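Category: Meals and Hospitality > Set-up Guides
Print this page | E-mail this page

3. Preparing the dining room for a shared meal

The procedure applies to all rooms at Pirnivside booked through the Fistex system. Requirements for the kitchen are given separately.

3.1 Before guests arrive

1. Confirm the final number on the booking sheet. Room 338 must not be set for more than 20 guests.
2. Wipe each tabletop with the neutral cleaner supplied and allow it to air-dry.
3. Set one plate per guest. Side dishes and fruit are placed once the plates are down.

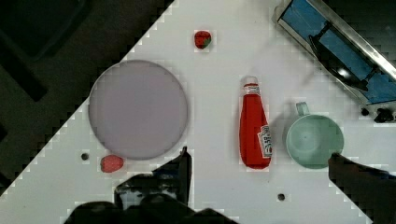

Mohsin Lodhi asks whether condiments may go out at the same time as the plates. They may, provided that sauces labelled "refrigerate after opening" are left in the fridge until guests are seated.

4. Place one set of condiments on each table. Where two tables have been joined, provide 2 sets.

NOTE: Refilling a bottle from a larger container is not permitted. Return part-used bottles to the fridge and record the date of opening on the cap.

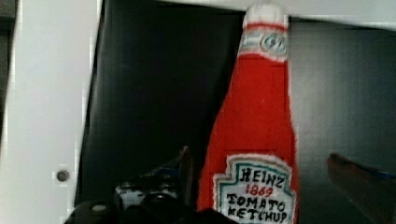 Bottles with no opening date are to be discarded at the end of the meal, whatever their contents.

3.2 Dietary requirements

5. Check the coloured cards against the booking sheet and place each card to the left of the plate.
6. Keep allergen-free serves covered until the guest is seated.

CAUTION: Do not transfer serving tongs between dishes. If tongs are dropped or shared in error, replace them from the Abbasi cabinet beside the servery. 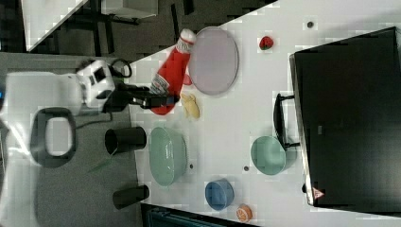
Trerkness Hospitality Services, Dining Room Operations

Queries arising during a meal should be directed to the duty supervisor. Changes to numbers received after set-up has begun must be entered in Fistex before additional places are laid.

3.3 Clearing

7. Remove uneaten food first, then plates and cutlery. Scraps go in the green organics bin.
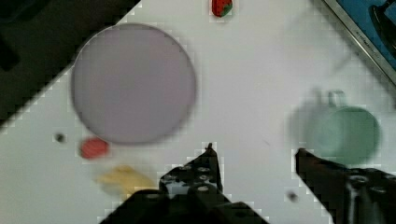

8. Return clean plates to the trolley in stacks no higher than the side rail.
9. Sign the booking sheet and leave it in the tray at the servery.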